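I finished rereading the Flastden books on Sunday, all four of them, and I want to put down a few thoughts before they run together in my head. I first read them in college, out of order, because the library had the third one and the first one and nothing else. I liked them anyway. This time I went straight through, and it took me most of February.

The series follows a surveyor called Udeo who is sent to map a valley that keeps coming out a different size. Book one is mostly him walking and arguing with his instruments. I remembered it as slow and it is slow. I also remembered a long chapter with a flood in it, and there is no flood. I must have taken that from some other book. There's a storm in chapter 14, but it lasts two pages and all that gets wet is a mule. 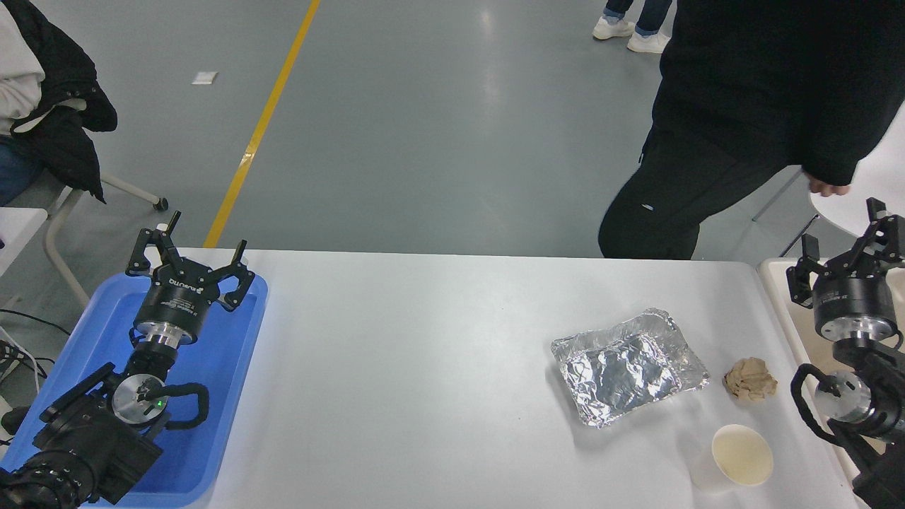

Book two is still my favorite. Udeo gets stuck for the winter in the town of Hakar, in a boarding house where the guests are not allowed to discuss the weather. The rule is never explained. At college I thought it would be explained later, and I was annoyed when it wasn't. I didn't mind it on this read. The dinners are the best writing in the series, and the landlady gets all the good lines.

The third book is where people tend to quit, and I can see why. The surveyor drops out for almost 17 chapters and we get the valley's history told through land deeds. Some of the deeds are funny. A lot of them are just deeds. I skimmed two of the longer ones and then felt guilty and went back, and one of them has a boundary line that matters a great deal in book four. So if you skim, skim carefully.

I had trouble with the last one. The ending is rushed - the map gets finished in a single paragraph after three books of it going wrong - and a character from the boarding house turns up again without much reason. The final walk up to the ridge is very good, though, and I had forgotten it completely. I read that part twice.

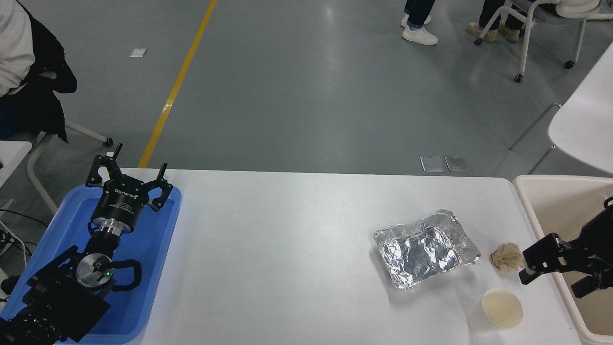 A note on editions, for anyone looking. Mine are the Wallner paperbacks with the green spines. The type is small and the glue in my copy of book two has given up, so a chunk of the middle now lives in an envelope. The hardbacks have a fold-out map at the back, which I've only seen once, in a shop that wanted too much for it. I would still like to own that one. The paperbacks print the map across two pages and the town of Hakar disappears into the fold.

I haven't decided what to read next. I have a short mystery on the nightstand and a very long book about canals that I keep moving from room to room. Probably the mystery.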